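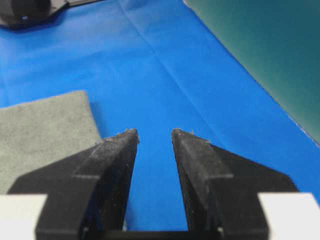

**How often should I wash my cleaning towels?**

I wash mine after every couple of uses, and right away if they've touched anything greasy. Dusting towels can go a little longer (I shake them out on the back steps first).

**Can they go in with the regular laundry?**

Please don't! Microfiber grabs lint off cotton like crazy, and then you're just wiping that lint back onto your shelves. I save mine up in an old pillowcase until there's enough for a small load of their own.

**What about fabric softener?**

Skip it. It coats the fibers and the towel quits soaking things up. I ruined a whole stack this way back in February and I'm still a bit sore about it.

**How do you fold yours?**

In half, then in half again, so I get a fresh side each time I flip it. My friend Syafiqah rolls hers, and they do look cuter in a drawer, but I can never get them to stay put.

**Do you iron the cloth you fold on?**

Ha, hardly ever. A few creases don't bother me. If I'm having people over I'll run a warm iron across it, always on the wrong side of the fabric, and hang it over a chair until it cools.

**My gray towel still smells after washing. Help?**

Try a half cup of white vinegar in a plain wash with no detergent, then dry it all the way before you put it away. Mine usually need just one round.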